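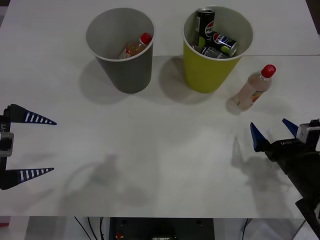 Biljana Golob

Setlow brings colored paper cups to shared drinks tables

June 30, 2026 — Setlow, a small supplier of paper tableware, announces today its new series of large paper cups for offices and meeting rooms. The cups come in several colors, among them gray and yellow-green, and all of them have a white rim.

The idea of the series is simple. The gray cup is for small plastic bottles, and the yellow-green cup is for cans. One yellow-green cup can hold three cans, also when they are of different height. Guests see from their chair which drinks are left, and the table stays in order during a long meeting.

"In our own office the bottles were always lying on the table," says Nkrumah Essien, head of product at Setlow. "We wanted something light, which a person can put out in one minute and stack away after."

The cups were tested in May at the offices of Proklow and Jitaru, where 71 employees used them every day. After their comments the rim was made stronger.

The series is sold in packs of five — one color or mixed. The first delivery of 1786 packs leaves the warehouse this week. Orders are accepted through the distributor Cosow.

Press contact: Biljana Golob, Setlow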